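Reading time: 7 min
Shares: 32 | Comments: 6

FOR IMMEDIATE RELEASE
27 Jan 2024

Tarigan Neighborhood Pantry Opens Its Cold Room Program to Every Household in the Valley

Tarigan Neighborhood Pantry is very happy to announce that its Cold Room Program, which began as a small trial on Plurnel Street, will now be open to every household in the valley, with no sign-up fee, no proof of income and no limit on how many visits a family makes in a month. The program offers fresh milk, eggs, cheese, cooked meals and vegetables to anyone who could use them, and it also takes in good chilled food from growers, bakers, cafes and home cooks who have made more than they can eat.

People who have known us for a while will remember that for most of our history we were a dry goods pantry and nothing else. We had rice, beans, flour, canned tomatoes and, for reasons lost to time, a great deal of canned pumpkin. It was good food and we were proud of it, but when we asked visitors what they wished we carried, the answers were nearly always things that have to be kept cold. Parents asked for milk and yogurt. Older neighbors asked for a small portion of something already cooked, which they could warm up without standing at the stove for an hour.

"I had a gentleman tell me he hadn't bought butter in two years," said Noreen Mac Carthaigh, director of the pantry. "He wasn't complaining, he was only mentioning it, the way you would mention the weather. I went home and told my sister about it and we sat at her kitchen table and worked out what it would cost to run a fridge. That was really the start of the whole thing, her kitchen table and the back of an electric bill."

The trial opened in December, a little before the holidays, and over 1,282 chilled items have gone home with neighbors in the weeks since then. Eggs have been the first thing to go every single morning. Soup has been a close second, and our thanks for that go to the Zemell Bakery, whose kitchen stays warm after the bread is done and whose staff have been good enough to keep a pot going for us.
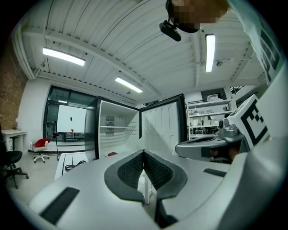
Under the wider program, the Plurnel Street pantry will be joined by six partner sites, among them the library annex, the grange hall and the community room behind the Pirero Laundry. Each site will keep its own hours, and each will be looked after by people who live close by. We have learned over the years that a pantry runs best when the person opening the door in the morning knows the street, and we would much sooner have a small site with a familiar face than a big one where everybody feels like a stranger.

Visitors can come to any site they like. There is no need to stick with the closest one, and plenty of folks have told us they would prefer to stop in near their work or near their children's school. Please bring a bag if you have one to spare, and an insulated one if you have a long bus ride home. We keep a shelf of clean bags for anyone who comes without, and we are always glad to get more of them.

Gwenllian Pugh, who plans the weekly deliveries, has spent much of the winter on the phone with farms and dairies, and she would like growers to know that odd sizes are welcome. "I will take your crooked carrots and your very small eggs," she said. "I will take the squash that looks like a goose. If you would feed it to your own family, then I'd love to come and get it, and if you can't get it to town I'll drive out to you. I like the drive. I know where all the good pie is along that road."

The pantry will hold a meeting for growers and home cooks before spring planting begins, with coffee and something sweet to go with it. We would like to talk over what people are planning to put in the ground this year and what our visitors are hoping to see, so that we don't end up with everybody's zucchini in the same week — although we know perfectly well that we will.

Giving chilled food

We are often asked what we can and can't take, so it seems sensible to set it down here. We can take unopened dairy products that are within their date, whole eggs in a clean carton, washed or unwashed vegetables, and sealed packages of cheese or tofu. Cooked meals are welcome from any kitchen that has gone through our short food handling class, which is free and takes one evening. Every meal needs a label with the name of the dish, the day it was made and everything that went into it, including the butter you fried the onions in. We can't take raw meat, home-canned food or anything that has been sitting out on a counter, and we do ask that people not leave food outside the door after hours, however cold the night is.

If you have a refrigerator you no longer need, we may be able to find it a home at one of the new sites. It should be in working order, with a door that closes snugly all the way around. Please empty it, wipe down the shelves and the door, and leave it propped open for a while before it travels, so that it doesn't arrive smelling of last summer's pickles. We would be grateful for a call first, too, as space is tight in some of the rooms and we would hate for anyone to haul a heavy appliance across town for nothing.
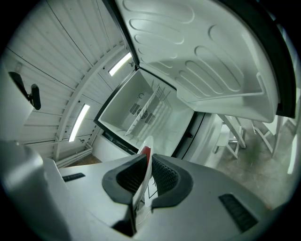
Wulan Chin, who teaches the food handling class, said that people tend to come in nervous and leave with a long list of recipes from the person in the next seat. The class covers washing hands, cooling a big pot of soup quickly, packing a meal so that it doesn't leak, and writing a label that somebody else can read. There is no test at the end. "Most people already know more than they think they do," she said. "They learned it from a grandmother. I mostly fill in the bits about thermometers, and then we eat."

The next round of classes will be held at the library annex, and seats can be reserved by stopping in at any pantry site or by calling the Plurnel Street desk. Younger cooks are welcome along with a parent or grandparent.

How the program is paid for

The Cold Room Program is supported by gifts from local families and by a grant from the Zemell Bakery's community fund, which has agreed to cover electricity at all of the sites through the end of the year. Monthly gifts of any size are a great help to us, as the power bill comes every month whether we are ready for it or not. A gift of $32 pays for a week of milk at one site, and we are happy to send a note of thanks in the name of a friend or relative if you would like to give in somebody's honor.

We would also like to thank Herman Govindasamy, who went over the wiring at Plurnel Street on his own time and drew up a plain list of what each new site would need before anything could be plugged in. His patience with our many questions has been a gift all its own.

About Tarigan Neighborhood Pantry

Tarigan Neighborhood Pantry is a nonprofit food pantry that serves households throughout the valley. It was started by a few neighbors who had a spare garage and more beans than they could eat, and it has been open ever since. Everybody is welcome, and visitors are never asked to explain why they came.

For hours, directions, class seats or to arrange a pickup, please call or stop by the Plurnel Street desk on any morning the pantry is open. Members of the press may ask for Noreen Mac Carthaigh.

Comments (6)

hillroad_mom
So glad about the grange hall!! We used to take two buses to get to Plurnel Street and the milk did not love it.

Rozália Krajčí
Can I bring pierogi to the class or should I take the class first and then bring pierogi? I make a lot at one time.

Tarigan Pantry
Rozália, class first for the pantry shelf, please, but Wulan says you are very welcome to bring a plate for the class itself.

beans_and_bread
What are the hours at the laundry site? I read it twice and couldn't find them.

Tarigan Pantry
Those are still being settled, and we will post them on the door at Plurnel Street as soon as we have them. Sorry for the wait!

oldorchard7
We have apples in the cellar that need using up soon. Will call Gwenllian in the morning.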